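May
By Lăcrămioara Chiriac

Give the robot club a boring job

Every spring somebody asks me why our students don't build something that fights, or at least something that races. I like a good race! But after a year of helping at the Prumberg club, I'm convinced the best thing you can hand a group of teenagers and two robot arms is a dull household task — the duller the better.

This term it was putting together a frame from white tubes and corner pieces. You or I would do it while chatting. For the club it has meant 30 evenings of arguing about which arm should hold and which should fetch, and I have loved nearly all of them. 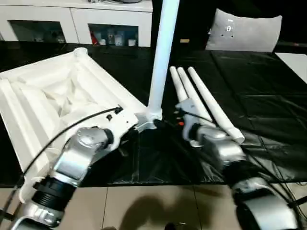
One upright in its corner connector, three tubes still loose on the table.

Look at how much thinking hides in a single joint. A long pole leans. A corner piece twists if you push it from the wrong side. The students have to talk about angles and grip and patience, and they do, loudly, over crisps.

Costel Lungu, who runs the rival club at Tandari, tells me visitors want a show. Perhaps they do. We had about 40 parents in last month and they stood watching one tube for ages, then cheered like a football crowd.

So please, if you're planning next year's project, pick a chore. Ours will be folding chairs, and I can't wait.

Related
Tandari club opens its doors
What we learned from 145 dropped pegs
Letters: in defence of racing robots

We use cookies to remember your settings. Accept | Manage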